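The Bin on Kincaid Street

Nazanin Parsa got the key to her aunt's house on 1st May. It came in a padded envelope from the lawyer in Pamstead, with a letter she read twice standing at the counter. The house was hers if she wanted it. If she didn't, it had to be cleared before November, and either way somebody had to go through the things.

She drove out to Jiddale with two boxes of trash bags and a roll of tape. Parisa Kermani was already sitting on the front step. They had shared an apartment in school and had not seen each other for most of a year.

"I brought sandwiches," Parisa said. "Is it bad?"

"I haven't been in."

It wasn't bad. It smelled closed up. Her aunt had been a neat woman who kept a lot, and she had kept it in rows. The kitchen took them the whole morning. There were jars, and lids that did not belong to the jars, and a drawer of rubber bands that had gone hard and snapped when you touched them. Parisa wrapped the good plates in newspaper. Nazanin threw out the spices.

After the sandwiches they did the hall closet, and that was where they disagreed for the first time. On the floor of the closet was a cardboard box with PRUSTUVUM printed on the side, which had been the name of the floor polish company where her aunt worked for 40 years. The box was full of small things. A hinge. A doll's shoe. Half a pair of sunglasses. A brass tag stamped 1642. A lot of it looked like it had been swept up off a floor.

"Toss it," Parisa said.

"All of it?"

"Naz, there's a doll's shoe."

Nazanin put the box by the door, on neither pile. She knew what it was. Her aunt used to let her sort it when she was small and her mother was at work. You tipped it out on the rug and put the things in families, and when every single thing had a family you could have a cookie. There was always one thing left over. Her aunt would look at it for a while, quite seriously, and then move it somewhere Nazanin hadn't thought of.

"She did this on purpose," Nazanin said. "She kept putting new stuff in. I'd be sure I had seen all of it and then there'd be a clothespin."

Parisa sat down on the bottom stair. "What was the shoe with?"

"The thimble. Things you wear."

They did the bedrooms next, and the linen, and stopped when the light went. Nazanin slept on the couch with her coat over her. Parisa drove home and came back in the morning with coffee and her work gloves, and they started on the workshop.

The workshop was behind the house, a long room with one window. Her uncle had built it and her aunt had gone on using it after he died. There was a bill from the lumber yard pinned to the wall, number 1837, paid, the paper gone brown. Nazanin found the light switch behind the door.

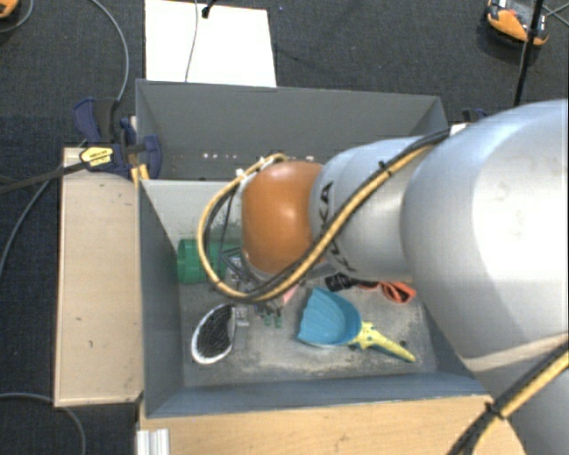 The bin in the workshop, with the blue scoop and the clamp still on the corner.

Parisa looked in for a long time. "Okay," she said. "What's the scoop with?"

"I'd have to think."

"The green thing goes with the green knobs."

"That's color. She didn't like color. She said anybody could do color."

"Then the scoop goes with the brush thing. If it's a brush."

"It could be the bottom of a shoe."

"Then it goes in the box with the doll's shoe," Parisa said, and she went back to the house to get it.

Nazanin waited. The bin floor was dusty. She looked at the little pink piece and could not come up with a thing it was for. She looked at the gray block. When Parisa came in with the box on her hip they cleared a space on the floor and tipped everything out, and then they both got down on their knees.

It took longer than it should have. They had an argument over the hinge. By noon they had done no packing at all, and the man who was coming for the couch had called twice. He was offering $200 for it and he wanted to know if there were stairs.

"No stairs," Nazanin told him. She had the brass tag in her other hand. "Can you come tomorrow?"

He said he could. She put the phone back in her pocket and moved the tag over next to the sunglasses, then took it away again.

"No," Parisa said. "Leave it there a minute."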